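The Left One

4 min read
11 shares

I folded shirts for money that summer — my cousin's bed, my cousin's laundry, two grippers from a company called Stendance strapped to my afternoons. They paid by the accepted fold. You picked up a gripper in each hand, you folded, you put the thing on the pile, you shook it out and did it over. Somewhere in Bellstead a pair of robot arms was supposed to learn it from me.

I was good at it, too! I'd done 200 folds before anyone there knew my name, and I only knew two of theirs: Florian Kuster, who sent the checks, and Amber Bosman, who sent the complaints.

The first complaint came on July 4, 2022, while everyone else I knew was at the lake.

"Your left hand is letting go," she wrote.

I wrote back that my left hand was doing no such thing. I'd been pinching sleeves all morning and they'd stayed pinched.
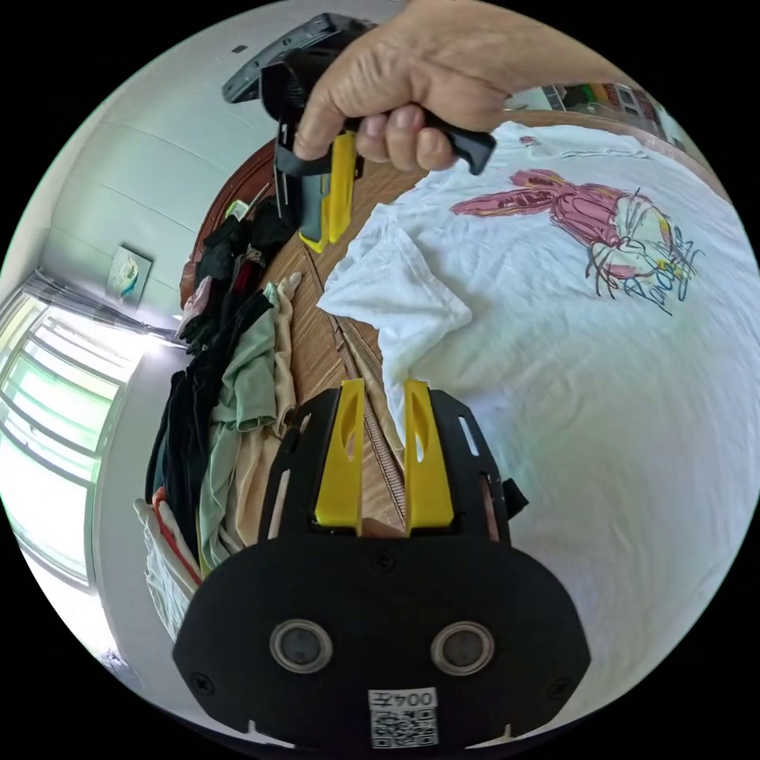

What Amber said next

She called, which she'd never done. Nice voice, tired. She had the numbers up, she told me, and on fold 295 the left gripper reported itself wide open for the whole fold while the shirt went right on moving like somebody had hold of it.

"So who's holding the shirt?" she asked.

"I am," I said. "With the left one. Which is closed."

Long quiet. I could hear her typing. Then she asked me to squeeze it and hold it, then let go, then squeeze again, and I did all that sitting on the edge of the bed with the phone against my shoulder, feeling like I was at the doctor's.

"Open," she said. "Open. Open. Huh."

It was the little sensor inside, the one that tells the computer how far apart the fingers are. Gurine made them, and they'd sent a bad batch. Mine had quit reading anything but open, and I'd had no clue, what with the yellow fingers shutting the same as ever. She asked me to do a few more anyway, slowly, with plenty of pinching, so she could see if it ever came back.
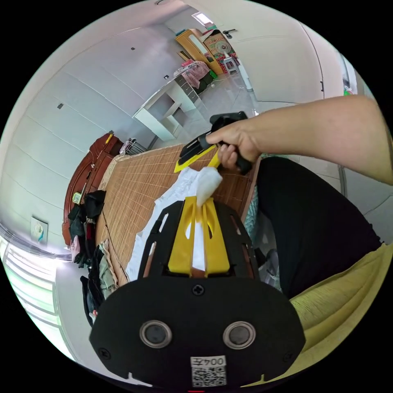 What it did in Bellstead

I might have shrugged it off (they were going to pay me either way, Florian had promised) except I asked Amber what the arms made of it. She got quiet again.

They'd been training on my folds for a week. The right arm was lovely, she said, it had my exact little wrist flick. The left arm came down, touched the cloth, and opened. Every time. It would lift away with nothing in it and carry that nothing across the table and set it down very carefully, and the right arm would fold half a shirt over onto it.

That was funny until Timmermans. Timmermans was the laundry that had bought the first pair, and somebody there had put the arms on hampers instead of shirts without asking. Left arm touches the handle, left arm opens, and over forty pounds of wet hotel towels goes down the side of the bench a foot from a man's shoes. He was fine. He'd stepped back to sneeze.

I thought about that sneeze a lot. I thought about how it was my wrist flick on the other side.

They shut off both arms that night and threw out every fold with my left hand in it, meaning all of them. Amber mailed me a new sensor in a padded envelope with a hand-drawn diagram and invoice number 1875 on the back, and I put it in at the kitchen counter with my cousin's eyeglass screwdriver. Then I called her and squeezed.

"Closed," she said. "Okay. Now open."

I let go.

"Open. Do it again."

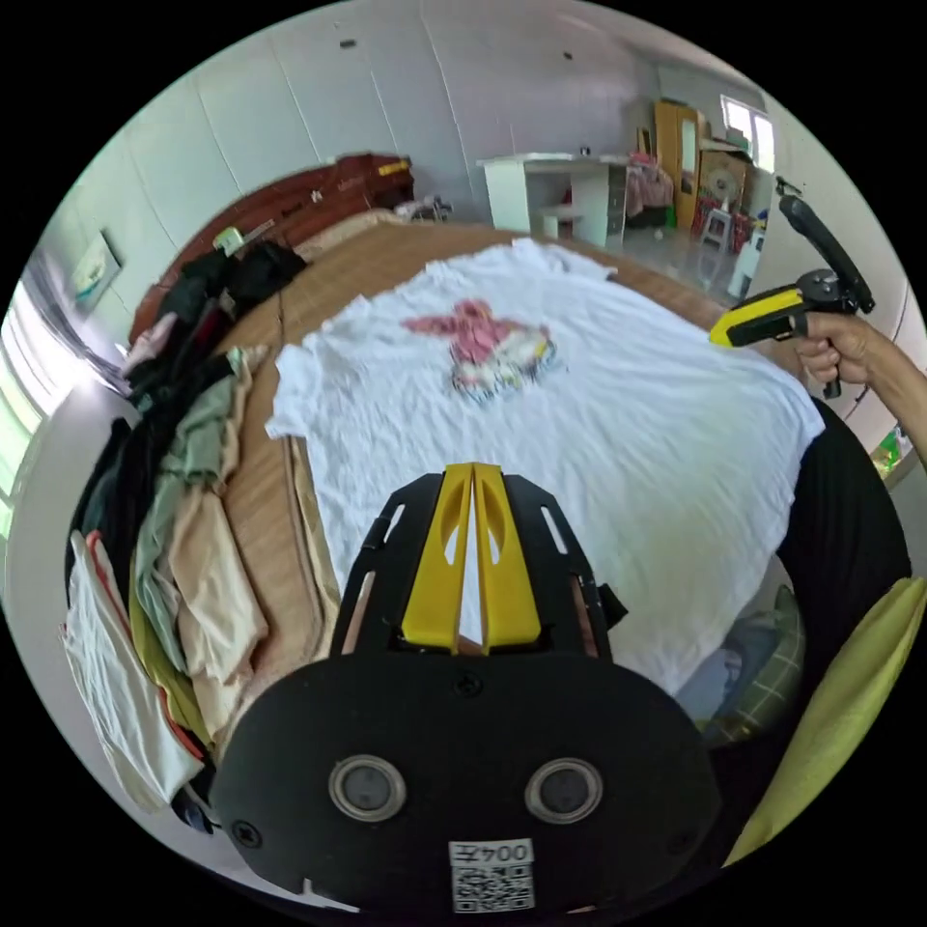 We stayed on the phone most of an hour that way. She didn't have to and I didn't either. After a while she quit saying the words and just hummed, high for open and low for closed, and I'd started doing it too, under my breath, by the time my cousin came in wanting her shirt back.

"It's work," I told her.

"It's my shirt," she said.

I kept the job until November. I still hum when I do the laundry — low when I've got hold of something.

3 comments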